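A white ceramic washbasin doesn't need strong cleaners. A soft cloth, dish soap and a little baking soda will take care of most specks and smudges. I use the same method on the molded one-piece sinks we sell with the Plaltwood vanity and on older basins at home.

## What you need

- A soft cotton cloth, dark or light
- Dish soap
- 2 tablespoons of baking soda
- A dry towel for the faucet

## Steps

1. Clear everything off the counter and pick out any hair from the drain.
2. Rinse the bowl with warm water. Grit left on the glaze can scratch it.
3. Wet the cloth, wring it out and add a few drops of soap.
4. Start on one side wall of the bowl. Bunch the cloth up so you have a thick pad, and work down toward the drain.
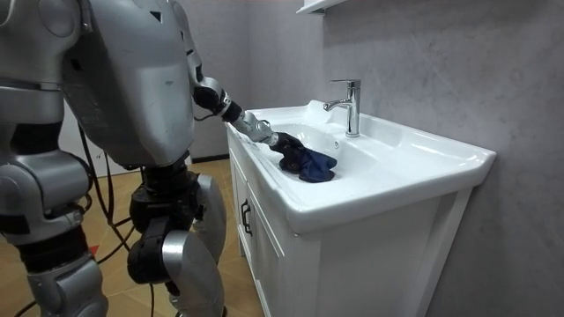
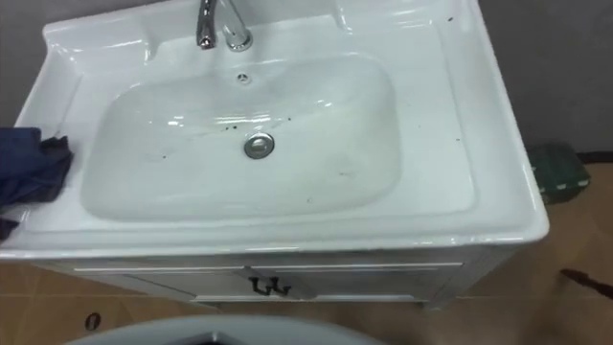
*The navy-blue cloth at the left side of the basin.*

5. For specks that stay put, sprinkle on baking soda, wait five minutes and rub with the damp cloth.
6. Go over the overflow hole and the ring of the drain. A cotton swab reaches inside the overflow.
7. Wipe the flat part of the counter too. Small spots are easy to miss next to a faucet or out toward the corners.
8. Rinse, then dry the chrome with the towel so it doesn't spot.

## If a mark won't come off

Gray lines are usually metal marks from rings or razors. Try more baking soda before you buy anything. Don't use steel wool or 80 grit pads. If you must sand off a lump of old caulk on the wall beside the sink, use 2000 grit and keep it off the glaze.

New caulk needs 24 hours before it gets wet.

Eulalia Ledesma
Updated April 25, 2022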